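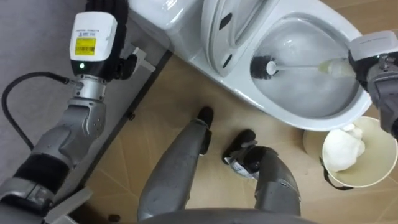
Drain enzyme powders sell on a promise that's hard to check. You pour something down, you wait overnight, and in the morning you're told that a colony of helpful bacteria has been eating away at whatever was in your pipes. A white toilet on a light wooden floor looks the same from above whether the line under it is clear or half shut, and that suits the people who sell this stuff very well. We stock one of these powders, Skukero, and we get enough questions about it that a plain page seemed better than another round of emails.

## Skukero Drain and Septic Powder

**Made by:** Tustex
**Sold in:** tub with scoop, or refill bag
**Scoops per tub:** 30
**Scent:** faint, a bit like bread dough
**Returns:** unopened only

Skukero is a dry blend of bacteria and enzymes on a bran carrier. Mixed with warm water and left to sit, the bacteria wake up and start breaking down grease, soap scum, paper and waste. That part is ordinary biology and I have no quarrel with it. The quarrel starts with the label, which says the powder "restores flow" and "ends pumping worries." We've asked Tustex twice what test stands behind the first claim. The answer both times was a leaflet.

So we'll list what we're willing to say ourselves.

### What it seems to do

It helps with smell. Of everything customers report back to us, this is the most steady, and it matches what happened in our own shop restroom and in the kitchen sink upstairs. A sink that smells sour because of a film in the trap usually smells less sour after a week of evening doses. Whether a kettle of hot water and a brush would have done the same, I can't tell you. We didn't try it side by side, and we should have.

It also seems to slow down the greasy build-up in kitchen lines that have already been cleaned. Fereshteh Taheri, who looks after the plumbing in a building of 21 apartments, put it in half of her kitchen stacks after they were snaked in December and left the rest alone. She thinks the treated ones are draining a bit better. She also says she knew which ones were which the whole time, and she wouldn't bet her own money on it.

### What it doesn't do

It will not clear a blocked drain. If water is standing in the bowl or the sink, put the powder away and get a plunger or an auger. Bacteria work slowly, and a toy car or a wad of wipes is not food to them.

It won't touch:

- tree roots
- hard-water scale
- "flushable" wipes (which mostly aren't)
- cat litter
- a pipe that was laid with the wrong slope

It won't replace having your septic tank pumped. I want to be firm on this one, as the leaflet is slippery about it. Solids that can't be digested stay in the tank and pile up. A person who skips pumping on the strength of a scoop of powder may be looking at a ruined drain field, and that costs a lot more than a tub of anything.

### How to use it

Mix one level scoop in a quart of warm water. Warm means you could hold your hand in it. Above 80 degrees is fine, but don't use boiling water, or you'll have made a pot of dead bacteria. Let it stand for 30 minutes and stir.

Pour it in last thing at night, when no one will run water for several hours. For a toilet, pour it into the bowl and flush once. For a sink or shower, pour it slowly around the edge of the drain. Repeat five nights in a row, then once a week.

Don't use it with bleach or a chemical drain opener. If you've used either, give it two days. The leaflet says "a few hours," and that looks optimistic to me.

Keep the lid on tight. The powder clumps in a damp bathroom, and once it clumps, I'd throw it out. It's dusty too, so don't lean over the tub when you scoop, and wash your hands afterward.

### Compared with the others on our shelf

**Permont liquid.** Easier to pour, already mixed, and costs more per dose. The bottles don't keep as well once opened. Permont prints a bacteria count on the label, a very big one, with no date beside it. A count at the factory tells you little about what is alive in a bottle that sat in a hot warehouse.

**Thongdee tablets.** Tidy, no dust, good for rental units where you don't want to leave a scoop lying around. They're slow to dissolve in cold water. We've had a few come back to us broken.

**Nothing.** Almost 1,000 tubs and bottles have gone out of our door, and I suspect a good share of those buyers had drains that were fine. If your drains run well and don't smell – leave them alone.

### Questions before you order

Write to Rattana Chareonsuk at the counter and say what kind of drain you have, whether you're on sewer or septic, and what you've already put down it. She'll tell you if a powder is the wrong thing to buy, and she does so fairly often. Refill bags ship without a scoop, so keep the old one.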